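3.2 Sorting and marking of donated play food

The stock considered in this section is the play food held by the Meltside toy library, which lends to families and to nursery groups on a three-week cycle. At the time of the January stocktake the collection held 824 separate pieces, of which 109 had no entry in the lending register. Most of the unregistered pieces had come in as mixed donations after the merger with the Notia branch, where items had been lent by the bag and never listed one by one.

Hartley and Grīnberga (the second and third authors) sorted the pieces by the food they stood for and not by maker, as few of them carried a legible mark. Fruit and vegetables formed the largest class, followed by bread and cakes. Pieces that could not be named by both sorters working apart were set aside and given the code U. Disagreement was highest for root vegetables and for cheeses, and lowest for foods with a distinct outline such as bananas and sweetcorn (Figure 3).
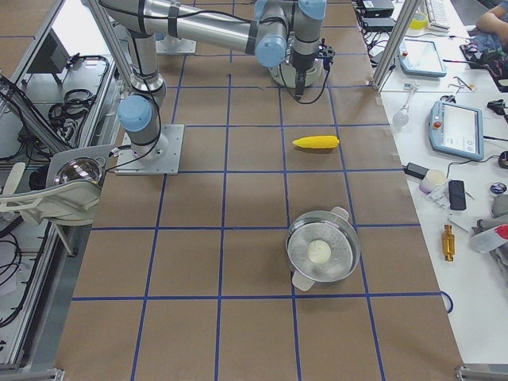
Figure 3. Toy corn cob in yellow plastic, class V (vegetables).

How should a piece be classed when the two sorters give it different names?

It is entered under the broader class that both names share, and the two names are kept in the notes field. A piece called a turnip by one sorter and a radish by the other is therefore entered as a root vegetable. Where no shared class exists, the code U applies.

The register number was written on a tie-on label for pieces with a stalk or loop, and on the storage bag for all others. Direct marking in ink was tried on a small batch and given up, as the numbers rubbed away during cleaning. Michailidis (L.) had proposed heat stamping, which was judged too slow for a library open to the public in the afternoons.

Borrowers were asked to return bags with the contents slip filled in. The slip follows the layout used by Sfakianakis in the Brerar lending scheme, with one line for each class and a box for missing items. We changed the wording from "damaged" to "needs a look", which parents were more willing to tick. Slips returned blank were counted as complete only if the bag was found to be complete at the desk.

Losses were not spread evenly across the classes. Small round pieces, mainly peas and berries, went missing most often, and were withdrawn from bags meant for children under 3 for reasons of safety as well as cost. Larger pieces were seldom lost but were more often returned in the wrong bag. Sotiropoulos checked the bags against the register at the end of each cycle, and the corrected entries are those used in Section 4.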